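Planification de saisie : Pikico passe à la version 11

L'équipe Pikico a livré en juillet la version 11 de son planificateur de saisie, désormais installée par défaut sur les postes de simulation d'Amport. Le changement principal concerne les objets couchés. L'ancien module partait du principe qu'un flacon ou une salière se prenait debout, par le haut, et rejetait les autres poses. Le nouveau estime d'abord l'axe principal de l'objet, puis propose des prises perpendiculaires à cet axe, classées selon la distance aux obstacles.

La campagne de validation a porté sur 3710 scènes de cuisine générées avec Kodikara. Les plans de travail en marbre très veiné restent les plus difficiles : la segmentation prend parfois une veine claire pour le bord d'un objet blanc. Un filtre sur la profondeur corrige la plupart de ces erreurs, au prix d'un temps de calcul plus long d'environ 20 % - un point à reprendre avant le passage sur robot réel.

Les fichiers de configuration de la version précédente restent lisibles, sauf les deux paramètres d'approche verticale, qui sont ignorés avec un avertissement. L'outil de relecture Utano affiche maintenant les prises écartées et le motif du rejet. Les journaux enregistrés avant la mise à jour doivent être convertis.

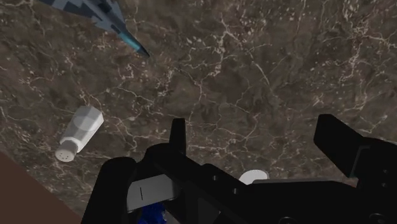
Bulletin n° 20 - page 2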